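Home | Datasets | Prondar | Known issues | Contact

# Prondar street runs: README

February, by Charito Samonte

Hi! I put this set together after our sidewalk delivery robot, Loltenen, kept slamming on its brakes for nothing. We logged 1,205 clips over 18 runs, and in 55 of them the planner called an emergency stop with no obstacle ahead (I watched every single one, with a lot of coffee).

The trigger seems to be hard shadow edges. The depth net reads them as a drop-off, and the robot locks its wheels.
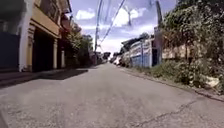
**Category: shadow / cracked pavement**

Building shade lies across the left part of the road with a really crisp edge, and there's a long branching crack at lower right. Clips tagged `shadow_crack` have both. Please don't train on that tag alone, I tried and it got worse!

Safety note: a locked robot is a trip hazard, so keep a spotter within reach of the stop button. The patch in Teshome 2 drops false stops by some 60 percent on our bench. I haven't tested it in rain.

Comments (2)

**pisgate_fan:** Same fault on our Pisgate base. Did you try lowering the depth weight?

**Charito:** Yep, it started missing real curbs. I put it back.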